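Getting the planner to stop fighting the camera

I said in December I'd write up the perception changes once they stopped moving under me. They have mostly stopped, so this is the write-up. It covers the segmentation step, the planner settings, and a logging tool I should have written a lot earlier.

Quick background if you haven't read the older posts. Qaisi is my control stack. It takes joint targets from a planner and turns them into motion at a fixed rate. Prarport is the perception side: it reads rendered camera views from the simulator and gives back object positions with a confidence for each. Everything runs in simulation for now. The two parts were written at different times and it shows. Prarport assumed the world held still while it was thinking, and Qaisi assumed every position it got was current.

Most of my trouble came from that second assumption. Prarport takes 60 milliseconds on a good pass. If the arm is moving, the wrist camera has gone somewhere else by the time the answer comes out, and the position gets converted with the wrong camera pose. The error is small near the end of a move, when the arm is slow, and quite large in the middle of one. I spent two evenings tuning gains before I understood that the gains were fine. 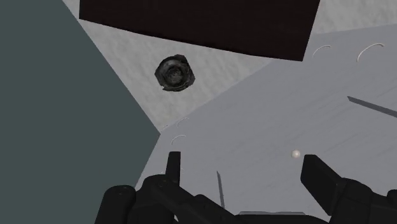

Prarport now stamps every detection with the joint state from the moment the view was rendered, and Qaisi uses that joint state for the conversion. It was a small change in the code and a big one in the results. The wrist view was where it mattered most, with the gripper fingers taking up so much of the bottom of the picture and a target as small as that white sphere on the pale tabletop. There is very little contrast between the two, so the segmentation leans on the highlight and the faint shadow, and it only has a few pixels to work with. The old color threshold lost it all the time. I replaced that with an edge-based pass that runs first and a color check that runs second. The thin curved marks on the table still get picked up by the edge pass now and then. I filter them by asking for a closed outline, and arcs don't have one.

I ran 300 reach attempts with the new version, with the start pose shuffled each time. 211 ended inside tolerance. Before the timestamp fix I never got to half, though I didn't keep good records from that period, so take that for what it's worth.

Of the failures I've gone through so far, most are planning failures and not perception ones. The planner is a sampling planner with a time limit. When the target is near the table edge, a lot of its samples put the forearm too close to the furniture and get thrown out, and it runs out of time with nothing to show. Raising the limit helps but makes every run slower. What worked better was giving it a few seed poses from earlier successful runs. I keep about 18 of them in a file and pick the closest by joint distance.

Seeding has one side effect. The arm tends to reuse the same elbow position even when a better one exists, and in some of those positions the arm blocks much of the side camera's view.

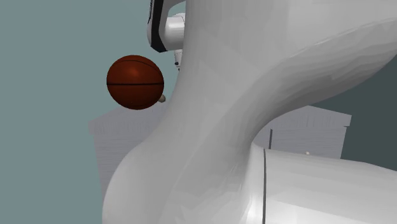

I have a partial answer for that. The planner cost now includes a visibility term, computed by casting rays from each camera to the last known target position and counting how many hit a link. The weight on it is low. If I turn it up, the arm takes strange long routes to stay out of the way, and one or two of them went through a joint limit warning. With a low weight it just breaks ties between plans that were otherwise equal.

The other thing I did was let Prarport say "I don't know." Before, if a target was hidden in both views, it returned the last position with the last confidence, and Qaisi had no way to tell that from a fresh reading. Now the confidence drops with time. Under a set level Qaisi slows down, and under a second level it holds position and asks for a new look. Holding is boring to watch but it has cut down on collisions.

On tooling: I wrote a small log viewer called Lolar. It lines up both camera views, the joint states and the planner output on a single time axis, and you can scrub through it. It's ugly and it only reads my log format. I found the timestamp problem with the first version of it on a Saturday morning, after weeks of staring at text logs. If you are working on anything with a camera and a moving arm, build the viewer first.

I also tried swapping in Femer for collision checking. It was faster on simple box shapes and slower on the full link meshes, and I'd have to rewrite the attachment code for held objects. I put it back on the shelf. I may try again using simplified meshes, with the full ones only for a final check.

Next on the list is the grasp step itself. Right now the fingers close on a fixed timer once the reach is done, and I want that tied to contact readings. The seed file also needs some way of dropping old poses, since it currently only grows when I edit it by hand and I've already got two entries that are almost the same.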